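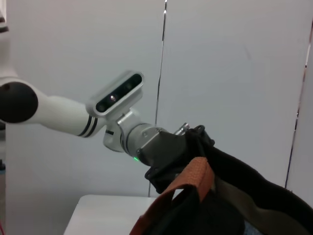
# Vavstead Soft Goods Kit: review after one season on the bench

August 2020

Kukport sells the Vavstead kit as an add-on for small collaborative arms. It covers the handling of bags, pouches and folded textiles, which most gripper packages leave to the integrator. The kit contains a two-finger electric gripper, a bracket for a depth sensor, a cable set, and a software license for one controller. The arm, the sensor and the compute box are extra. I paid list price, $2,950, and have run the kit since March.

My application is bag inspection for a repair shop. The arm takes hold of a bag, opens it far enough for a look inside, and sets it down again. Loads are light. The difficulty is that fabric moves when touched, and the position recorded before contact is no longer valid after it.

## Mechanical

The gripper bolts to a metal flange at the wrist. The supplied adapter fit my arm with no shimming. Four screws, two dowel pins, one connector. The screws have a hex drive and the key is included. Torque values are printed on a card in the box and do not appear anywhere in the PDF manual, so keep the card.

The body is angular and fairly deep. On a table job this costs clearance. With the wrist low and the forearm near horizontal, the underside of the body reaches the table before the fingers get under a flat strap. I raised the work surface at first, then gave that up and changed the approach angle in software. A tilt of 20 degrees was enough for everything except pouches lying fully flat.

The sensor sits above the wrist housing, angled up and away from it. I set mine steeper than the manual suggests. At the suggested angle, the fingers filled too much of the view at close range. The bracket has a slotted adjustment with no index marks, and after any collision the calibration has to be repeated. Scribe your own line on it.

## Fingers

Two sets are supplied: hard black fingers with a narrow tip, and a wider padded pair.

- **Narrow.** Best on handles and straps. The tip gets behind a woven loop reliably if the loop stands away from the bag. It also pushes well into soft fabric, to the point where the pushing becomes a problem, as described below.
- **Padded.** Best on hems and folded edges. Too thick for most pockets. The pads collected lint within days and lost grip until wiped.

Changing sets takes two screws per finger. The software has a separate profile for each set but does not detect which is fitted. I ran an afternoon of trials on the wrong profile and had to throw the data out.

## Software

Installation on the Prolton controller took one morning. The package adds a grasp planner, a contact monitor and a small logging tool.

The planner is the reason to buy the kit. It takes a depth view, segments the object from the table, and proposes grasps ranked by a score. On bags with contrasting handles, the first proposal was usually one I would have picked. On dark bags with dark straps it is much weaker. Black fabric returns poor depth, and the planner fills the holes with a flat patch that may sit well in front of or behind the real surface. The finger then either closes on air or keeps driving into the bag.

The contact monitor is supposed to catch the second case. At the default threshold it does so late. A soft bag gives way gradually and there is no sharp rise in motor current. Lowering the threshold to 40 percent of the default fixed this for me, with some false stops on stiff canvas.

The logging tool writes one folder per attempt. It works. Timestamps are in controller time, with no option to change that.

## Results

I logged 2,520 attempts on a mixed set of bags, all with the narrow fingers and the lowered threshold. Of these, 2,078 ended in a hold that survived a short lift. Failures fell mainly into two groups: strap slipped before closing, and bad depth on dark material. Sorting the dark bags into their own queue with a slower approach helped more than any parameter I changed.

I have no comparable numbers for the padded pair.

## Compared with the Thygesen set

The Thygesen textile set costs $1,435 and has no planner. Its gripper body is slimmer and gets under flat pouches that the Vavstead cannot reach. Grasp points must be taught by hand or supplied by your own code. For a fixed product in a fixed pose, I would buy the Thygesen. For bags that arrive in any shape, the teaching time would use up the price difference quickly.

## Support

Kukport answered three tickets. Two were resolved within a week. The third, on the missing finger detection, was logged as a feature request. Spare narrow fingers ship from stock. Padded ones had a five-week wait when I ordered.

## Rating

| Item | Score (of 5) |
|---|---|
| Mounting hardware | 4 |
| Gripper body | 3 |
| Fingers, narrow | 4 |
| Fingers, padded | 2 |
| Planner | 4 |
| Contact monitor, default settings | 2 |
| Documentation | 2 |

Recommended for mixed soft goods if most of the stock is light or mid-toned. Shops handling mainly black bags should ask Kukport for a trial unit first and run it on their own stock, under their own lighting.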